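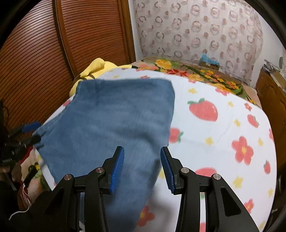
Figura 2. Garra manual de dois dedos com almofadas azuis estriadas, sobre lençol estampado.

Setembro | Por Redação Tratelness
Imprimir | Enviar por e-mail

4.2 Divulgação de estreias em fanzines digitais

O corpus reúne 1284 postagens do fanzine Orkix sobre cinema independente e sessões da meia-noite na sala Warnell. Foram excluídas as republicações e os anúncios pagos. Em seguida, sorteamos 100 postagens para leitura integral, codificadas em duas rodadas.

Nessa amostra, 30 postagens tratam de lançamentos de grande estúdio. O tom muda pouco em relação às produções locais: o texto abre com uma saudação ao leitor e só depois informa horário e sala. A ficha técnica raramente aparece. As resenhas do festival Price são mais longas e foram analisadas à parte (seção 4.3), pois seguem um modelo fixo de publicação.

Contato | © Tratelness | Voltar ao topo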